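Skatidgate open lab day, quick notes from the visit

12/21/19. Typing this up on the train before I forget it all, so forgive the mess.

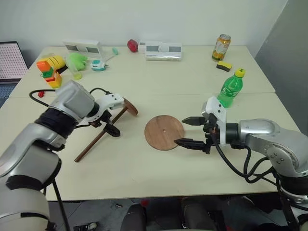
Two-arm bench at Magesa: wooden stool part in the left gripper, the right one open at the disc.

So. Skatidgate, the old mill building, second floor. Three outfits share it — Magesa has the arm benches, Stesex does fixtures and grippers, Nillia mostly writes the procedures the other two are supposed to follow. I went for the procedures. Four stops in all, 86 people signed up, felt like more on the stairs.

Peninah Langat from Nillia took our group. Talks fast, good. Her whole talk was the bench rules, which run to 33 items on two sheets taped inside the door. Didn't copy them all. The ones I got down:

Nobody reaches over the table while the arms are live. Not to fix a part, not to grab your pen. You say "hands", the operator says "held", then you reach. She made us practice it, which felt silly for a minute and then didn't.

Cables. Anything that loops onto the table gets checked with both arms swung through their full reach before a session. Snag it at slow speed first. I asked about it because there were black cables lying across the bench toward the back and she said fair question, loops are allowed, but you have to do the reach check every time the arm base moves. We don't do that at our place. We should.

Background items. This was the one people argued over. The back of that table had a soda bottle, a can, a sponge, a stack of colored blocks, a plush toy in a plastic cup, and so on. A guy in our group said a bench should be bare, period. Peninah's answer: clutter is fine if it's on the setup sheet, and closed drinks only, never open ones near a powered arm. Her rule is you write down what is on the table and where, and if something gets moved you write that too. I'm half with the bare bench guy, at least for the drinks. But I see the point, a home or a shop floor is never bare.

Speed limit on the benches is 63 percent of what the arms can do. Why 63? Leftover from an early test, she said, and they never had a reason to change it. Liked that she just told us.

Small parts with holes and long thin legs (the stool pieces) get their own rule. Long leg sticking out of a gripper counts as part of the arm's reach, so the keep-out zone grows with it. Obvious once you hear it. It's not in our manual at all.

Stesex stop was shorter. Finger wear, mainly. They log it weekly and swap fingers in pairs, never one. Somebody asked about cost and got a shrug.

Things I didn't get an answer on: who signs off when a visitor is in the room, and wether the stop button gets tested daily or per session. The sheet says one and the wall poster says the other. Peninah wrote it down, said it gets fixed in the January revision.

Coffee was bad, parking worse. Take the side entrance if you go, the front one was locked till ten.

Comments

millrat: Per session. It's always per session. The poster is old.

Dana in QA: We tried the "hands / held" thing after a similar visit. Works ok untill you have two operators, then you need names too.

fixturefan: Did they say if you can get a copy of the 33 items? Would love to compare with ours.

reply from author: Asked, she said email Nillia after the January one is out.

barebench: I was the bare bench guy. Still think I'm right.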